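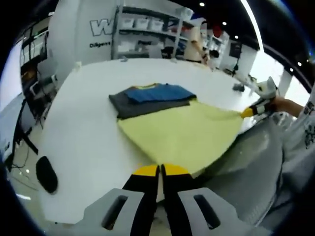

Right corner of the yellow one pinched and pulled out, blue on dark gray in the stack.

Ticket: two-hand shirt demos, left/right streams out of step after Tasow merge
Opened by: Dalal Hourani
Assigned: Siham Srour
Date: 16th March
Component: Tasow (merge), Drutach (fold policy)
Priority: high, blocks the retrain

Problem
Policy trained on the new demos closes one hand early. Mostly on the pull step, where one hand holds a corner and the other comes in for the hem. In replay the second hand starts pulling before the first one has closed. Old demos don't do this. Same network, same settings, only the data changed.

Numbers so far, Drutach eval, 100 folds each:
old demos - 88 good
new demos - 21 good
Nearly all the bad ones are the same failure, hand closes on air next to the hem and then carries on as if it had the cloth.

Tried
- retrained from scratch, different seed. Same.
- dropped the dark shirts in case it was contrast. Same.
- checked the finger width calibration on both units, fine, zero is zero
- turned off the image augmentation. Slightly worse if anything
- replayed raw left and raw right by hand, side by side, before merge. Look ok to me but I was going by eye

Update, Siham
Going by eye is not enough here. Pulled the raw clips and lined them up on the finger width signal instead of the timestamps. Each unit stamps with its own clock and Tasow trusts whatever it gets. Offset is small at the start of a session and gets bigger. By the end it's around 10 frames. That's plenty to teach the thing to pull first and grip later.

Went looking for moments where both hands have to be on the cloth, thats where you see it. Anything with only one hand working tells you nothing, so the flattening parts are no use for this.
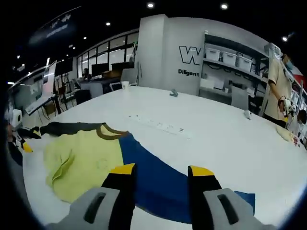 Fingers open over the yellow and blue, no pinch yet. Not usable as a sync point.

Update, Siham
Method I'm using now, so somebody else can repeat it:
1. find every close event on the left unit, width drops under threshold and stays there
2. same for right
3. match them up against the shared tap at the start of the session (fingertips touched together, both units)
4. fit a straight line through the offsets, not one constant. One constant fixes the start and leaves the end wrong
5. re-stamp right to left, then run Tasow as usual

Sessions with no tap at the start can't be fixed this way. Tried guessing the offset from cloth motion in the two views, way too noisy with wrinkles. Marked those as skip in Clelik.

Retrained on the re-stamped set only. Early close mostly gone in replay. Full eval not run yet, arm cell is booked. Don't quote a number till it's done please.

Update, Dalal
Confirmed on my side, re-ran steps 1 to 5 on a session Siham hadn't touched, line fit is clean. Still one thing I don't like. Thin hems read almost fully closed, so on those the width barely changes between "holding cloth" and "holding nothing". The close event is still there but we cant tell a good pinch from a miss. Flat shirt, hem between the fingers, other hand on a corner - this is the case I mean:

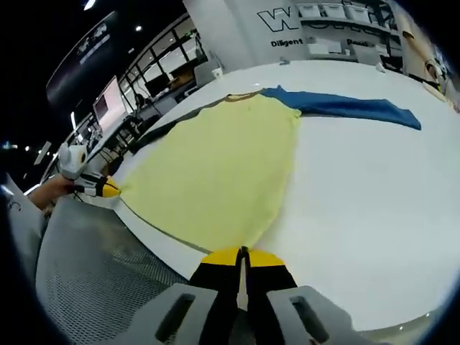 Guido Caruso: width alone was never going to separate those. On the Darwish towels we had the same thing and ended up labeling the miss from the next second of video, does the cloth follow the fingers or not. Slow but it worked. Also I would tap at the end of the session too, not just the start, then your line has two real ends and you aren't leaning on the matching so much.

Update, Siham
Good, adding an end tap to the recording sheet. Will try the cloth-follows label on a small batch first, separate ticket.

Status: fix in Tasow branch, waiting on full eval
Next: Dalal to rerun 100 folds when the cell is free, then merge. Old sessions get re-stamped in April.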